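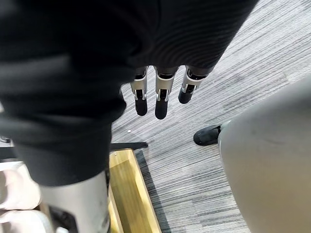 Support > Open tickets > Demo room

Ticket 851: left hand stops short at shoe rack
19 February 2026, by Sanne Schouten
Print | E-mail

Reported by Erdal Akgül during the open day rehearsal at Endley. The shoe-tidying demo ran as far as the reach, then the left arm halted with fault 108 (wrist position not confirmed). Visitors from Pivero are due after lunch, so priority set to high.

Checked the emergency stop and the battery. Both fine. Restarted the arm controller and got the same fault on the next reach. Right arm reports no faults.

Mohit asked if the rack had been moved since the November visit. It had. Taught the top shelf position again, with the slides on top and the soft slippers on the shelf below.

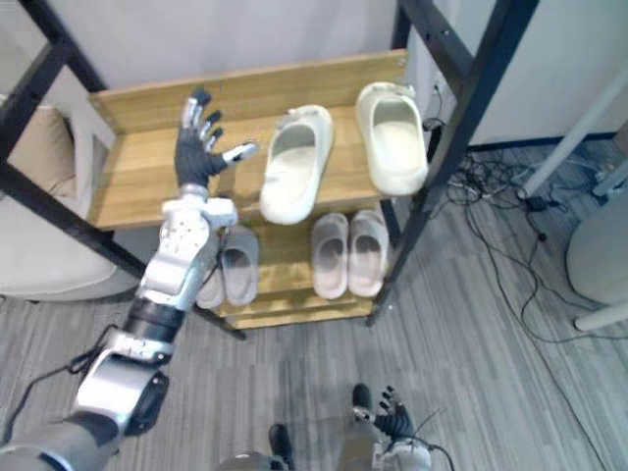

Ran the reach again at low speed. Fault 108 came back, but only when the elbow was high — that pointed to the wrist cable. Ertuğrul reseated the connector and gave the cable more slack at the elbow. Wrist delay limit put back to 200 ms; somebody had set it to 47.

Three full reaches since then, no fault. Erdal is happy to go ahead with the demo.

Still to do: tape the floor cables before visitors come in. Ataberk to order a spare wrist cable. Leave ticket open until the demo is over.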